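# Sekonden is taking over the old Oprea yard, and the patio people are happy

2020-01-08

So it's official. Sekonden, the garden supply place out on the Falbridge road, has signed for the old Oprea timber yard and plans to open it as an outdoor living yard this spring. Decking, pavers, pergola kits, gravel by the scoop, the lot. I got a call from Raluca Bratu at Sekonden yesterday morning and then drove over to have a nose around, and I'm going to try not to gush too much (no promises).

If you've lived in Falbridge for any length of time you know the yard. It's the long one behind the tire shop with the green gates. Sorin Oprea ran it for most of my adult life and I bought the boards for my very first deck there, which I then put down with no gaps between them, and you can guess what happened to those after two winters. Sorin closed up in October and the place has been sitting there with the chain on ever since.

What Raluca told me is that the front shed will be the shop and the back half, where the sawn lumber used to be stacked, is going to be laid out as a row of small sample patios. Each one gets a different surface underfoot, so you can walk across brick, then concrete pavers, then gravel, then composite, and see what you think with your own feet. I love this idea! I have stood in so many parking lots holding a single paver up against the sky trying to picture 70 of them together, and it never works.

There will be a planted strip running down one side too. Margareta Radu is doing that part, and some of you will remember her from the hedge talk at the library. She wants grasses and low shrubs that don't mind reflected heat from stone, and she's asked for the beds to be dug before any hard surface goes down, so the soil doesn't get squashed flat by delivery trucks. Very sensible. I did mine the other way round and I'm still picking gravel out of the lavender.

The bit that surprised me was the drainage. The yard has always held water at the low end (anyone who ever parked a car there in March will be nodding) and Sekonden is putting in a channel drain and a soakaway before they build anything else. Bogdan Tănase is doing the digging with a small crew and he reckons it's three weeks of work if the ground doesn't freeze hard. He also thinks the old concrete pad can stay, which saves a fair bit of money, and he showed me where it slopes. You'd never spot it by eye. He put a level down and there it was, falling the wrong way, straight toward the shed door.
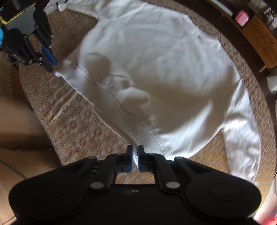
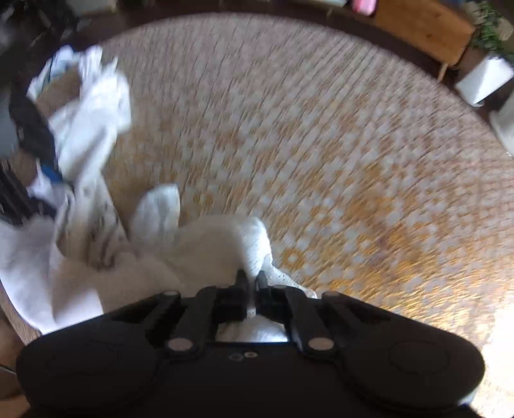
**Can I bring in my own measurements and get a price for a patio?**

Bring a sketch with the length and width marked on it, plus a note of where your back door and any downspouts are. Raluca says the counter staff will work out the pavers, base and edging from that at no charge, and you can take the list away and think it over.

Now, prices. I asked, of course. She wouldn't give me a full list yet but did say that the opening order includes 1000 square feet of a tumbled gray paver from Brarnora, and that one will be on offer until it's gone. I saw a sample of it on her desk and it's nice, a bit rough at the edges, the kind that looks as if it's been down for years already. They'll also be selling broken packs, so if you're 12 short on a path you won't have to buy a whole pallet. That alone would have saved me a very grumpy weekend last summer.

Delivery will be free on orders over $721, which is such an odd number that I had to ask her to repeat it. Apparently it's what the spreadsheet came up with and she decided to leave it alone. Below that it's a flat fee inside town, and they're still working out what to do about the farms up the hill.

Not everyone is thrilled, I should say. Paraschiva Bogdan lives right across from the gates and she told me she's worried about trucks first thing in the morning. She got used to the quiet after October and I can't blame her for that, the road is narrow and there's no sidewalk on her side. Sekonden has agreed to no deliveries before eight and none at all on Sundays, and they're moving the truck entrance to the far gate by the creek. She says she'll wait and see. I've got her number and I'll check in with her once things get going.

A few other bits from my notebook, in no real order:

- The old wood rack with the painted numbers is staying up. They're going to use it for edging boards.
- There'll be a seed and bulb corner, though a small one to begin with.
- Sorin is getting a discount for life. I asked him what he'd build with it and he said a bench, and then he said no, he'd buy a bench.
- Parking goes from a muddy patch to proper marked spaces, with two wide ones near the door for people with trailers.
- They're hiring for the counter and the yard. Ask at the current store, in person if you can.

As for dates, the drain work begins as soon as the permit is posted, and the sample patios go in after that. Raluca is hoping to have at least four finished for the opening and the rest by early summer. She wouldn't commit to a day and I didn't push her – I've never finished a patio on time in my life.

If you're planning a patio this year and you can hold off, I'd get your measuring done now while the beds are bare and you can see the edges of everything. Mark out the shape with a hose or some string and leave it for a week, and carry a chair out there and sit in it. I did that with ours last winter and ended up making the whole thing two feet deeper, because every time I pushed the chair back I was in the flower bed. Then you'll have your sketch ready to take in.

The first 100 people through the gates on opening day get a bag of play sand or a bag of pea gravel, their choice. I'm having the gravel. I'll post the opening day here as soon as Raluca gives it to me, and if you have questions you'd like me to put to her, leave them in the comments by the weekend and I'll take them over with me next time I go.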